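Health > Opinion > Public Health

Filed under: Vaccines, Rumors, Your Letters

We use cookies to keep this site running and to see which pages get read. By staying on the site you accept them. Accept | Settings

Stop sharing the flu shot screenshot

26 Sep 2018

Got it again this morning. The screenshot. Fourth relative to send it to me, same blurry text, same red circle. A clinic in Solheim supposedly gave out flu shots and 567 people got sick "within hours." No source. No clinic name. Just the number, which sounds exact so people beleive it.

I called the county. Took me 13 minutes, most of it on hold. They had 111 doses given in Solheim so far this season. Total. You can't get 567 sick people out of 111 shots, I don't care what the caption says.

Did that slow it down? No. I posted the county number under the screenshot and got told I work for Cevon, the company that runs the pharmacy counters. I don't. I buy cough drops there.

What bugs me is who does the sharing. Smart people. People who'd never buy a used car without looking under the hood. A scary picture comes in, their thumb moves, done. Six seconds maybe. Then the correction shows up two days later and gets read by the same five people who never bought it in the first place.
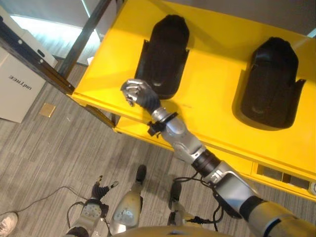

And the health department isn't helping. Their answer was a PDF. A PDF! Two pages, tiny type, the actual facts down at the bottom of page two. Who's opening that on a phone in a checkout line? Put the number in big letters and post it the same day. Dull work, sure, but somebody there gets paid to do it.

The Rurus neighborhood page did better, and that's a page for lost dogs and snow plow complaints. One post, one sentence, the county phone number. Comments off. I'd like to see every town copy it.

Yes, people get a sore arm. Some feel lousy for a day. Say so, plainly, up front. Hide the small stuff and folks figure you're hiding big stuff to. I think that's half of how we got here.

By November the season will be picking up and there'll be a new screenshot, probably a worse one. So before you hit share, call the county. Or call your own doctor. Or send it to me and I'll sit on hold, I've got the music memorized by now.

Get our health opinion roundup in your inbox. Enter your email to sign up. Unsubscribe any time.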